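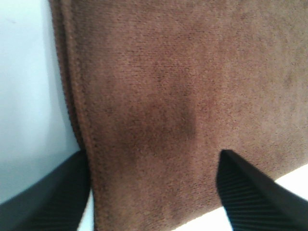
The brown one. Day four of the Great Towel Reckoning.

Ponberg Laundry Diaries, Thu 24 July. A thread, for anyone else whose airing cupboard has started closing with a shoulder.

We own a lot of brown cloths. I blame a Katayama sale in 2005, when brown was apparently a personality. Several have outlived two kettles and a sofa.

The rule is simple. Fold it, and if it goes in the cupboard without a fight, it stays. If it fights, it goes in the rag bag and thinks about what it's done.

My mother folded in thirds. I was raised in thirds. Then I moved in with a halves household and have lived among barbarians ever since.

Terry-type cloth is the worst for it. You get one end lovely and square, feel briefly like a person who irons, then look at the other end.

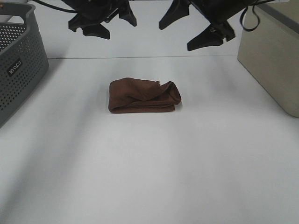 Losero Linens replied that you should fold the long side first and smooth towards the open end, and that anyone starting from the short side deserves what they get.

I started from the short side. I have always started from the short side. I'd like it known I'm taking this well.

Tried it their way on a tea towel. Annoyingly flat. Have told the household it was my idea.

Also looked up proper storage boxes from Zostport. 86 quid for a box to put cloths in, when I have a perfectly good cupboard to be angry at.

Tomorrow: pillowcases, of which we have far too many and not one matching pair. Mute me now if you value your evenings.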